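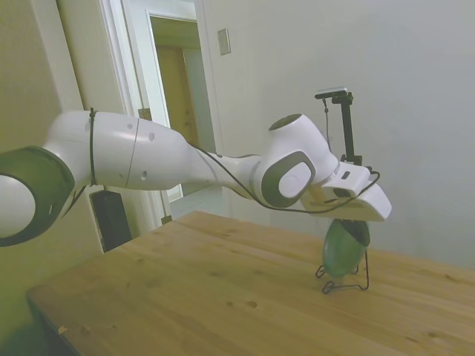
Looking After a Wooden Table

A wooden table will put up with a lot if the small jobs are done when they come up. Most of what goes wrong with one is on the surface, and most surface damage can be fixed at home with things from a hardware store.

Find out what finish you have

Before you clean or repair anything, find out what is on the wood. Pick a place underneath or on the inside of a leg and put a drop of water on it. If the drop soaks in and leaves a dark spot within a few minutes, the wood is bare, or has an oil finish that has worn away. If the water sits there in a bead, there is still a working finish of some kind.

To tell shellac from the harder finishes, dab the same hidden place with a cotton swab dipped in denatured alcohol. Shellac goes sticky. Lacquer softens with lacquer thinner but not much with alcohol. Polyurethane ignores both for a short test. Wipe the spot dry afterward and keep the window open while you do it.

Everyday cleaning

Wipe crumbs off with a dry cloth first. Then use a cloth wrung out in warm water with a few drops of dish soap, followed by a second cloth with plain water, and dry the top with a towel. Go with the grain.

Skip anything with ammonia or bleach in it. Scouring powder will dull the top the first time you use it. Spray polishes that contain silicone look good for a day or two, but they leave a film that makes refinishing harder later on.

White rings

A white ring is moisture held in the finish. It has not reached the wood. Fresh ones often fade overnight if left alone, so wait until morning before doing anything.

If it is still there, lay a clean cotton dishcloth over the mark and press it with a warm iron, no steam, for a few seconds at a time. Lift the cloth and look after each pass. On shellac be very careful with the heat, or skip the iron and try a little petroleum jelly left on the ring overnight.

Dark rings and ink

Dark marks have gone through the finish into the wood. On an unfinished or oiled top you can treat them with oxalic acid, sold as wood bleach. Mix it as the package says, wear gloves and eye protection, and apply it to the whole board and not just the stain, otherwise you trade a dark spot for a light one. Rinse well and let it dry for a full day.

Ballpoint ink on a sealed table sometimes comes up with rubbing alcohol on a swab. Test underneath first.

Scratches

Light scratches that you can see but can't feel with a fingernail usually disappear under paste wax. For deeper ones, use a wax filler stick a shade darker than the wood. Rub it across the scratch, scrape off the extra with an old plastic card, and buff.

Dents

A dent is crushed wood fiber, and it can often be raised. This works on bare or oiled wood. Wet the dent, leave it five minutes, put a damp cloth over it and touch it with the tip of a hot iron until the cloth steams. Two or three rounds may be needed. A gouge, where wood is missing, won't come back this way and has to be filled.

Re-oiling a worn top

Plan on an afternoon for the work and a couple of days when the table can't be used.

Clean the top and let it dry completely. Sand with 150 grit, then 220, always with the grain, and finish with 300 if you want it very smooth. Vacuum the dust, then go over the top with a barely damp cloth. Brush or wipe on a thin coat of oil, wait 15 minutes, and wipe off everything that hasn't soaked in. Leaving too much on is the usual mistake — it dries tacky and you end up scraping. Give it a day and put on a second coat. A third is worth it on a kitchen table.

Spread the oily rags flat outdoors to dry, away from anything that can burn. Linseed and similar oils give off heat as they cure, and a wadded rag in a trash can may catch fire on its own.

Wobbly legs

Check the floor before blaming the table. Move it a foot or two and try again. If the wobble stays, turn the table over on a blanket and tighten the bolts at the corner brackets a little at a time, going around all of them twice. Old wooden joints that have come loose need to be taken apart, scraped clean of glue, reglued and clamped overnight. New glue squeezed over old glue doesn't hold for long.

Where to put it

Keep the table away from radiators and heating vents. Boards shrink in winter and swell in July, and a gap between them that closes up again by summer doesn't need filling. In strong sun, move bowls and placemats now and then so the top fades evenly.

— Graça Rocha, March 1, 2025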